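Rirach publishes practice note on hand-held gripper recording

December 3, 2022

Rirach has published a practice note on the use of hand-held grippers to record handling tasks for robot training. The note runs to 78 clauses and applies to work done in homes, shops and small workrooms, where the safety rules written for fixed robot cells are of little help. It was drafted with Floro and Cedberg, and a first version went out for comment in April.

Most of the clauses deal with preparation. Operators are to check finger pads, pivots and fasteners before each session and again after any knock. A gripper with a loose pad must be taken out of use until the pad has been refitted and the opening width measured again. Cables and stands are to be kept clear of the space in which the operator stands and turns.

Food has a section of its own. Fruit used as a handling object should be whole and unbruised at the start of the session, and must not be eaten or sold afterwards. The note asks for mixed sizes and surfaces in one layout, on the grounds that a grip suited to a large orange may crush or miss something much smaller. Soft coverings such as blankets are allowed, provided that the covering is named in the session record. 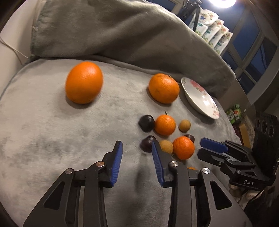
Two-handed work attracted the most comment. Where one operator holds a gripper in each hand, the note now requires that both devices share a clock and that any drift between them is logged at the start and end of the session. The April draft had asked for a check at the start only. Cedberg had argued for continuous logging, but this was left as a recommendation - several smaller users said their equipment could not support it.

Session length is capped at 70 minutes, after which the operator must rest both wrists. Rirach received 606 comments on the draft, and the cap was the subject of more of them than any other single clause. Hrytsenko, which runs recording sessions for other firms, had asked for a higher limit where the operator is seated. The request was turned down.

Private homes are covered in Annex 2. Windows, mirrors and screens should be checked for reflections of people who have not agreed to be recorded, and papers showing names or addresses should be removed before work starts.

The note is voluntary. Floro has said it will apply the clauses on equipment checks to all new recordings and will review older material separately.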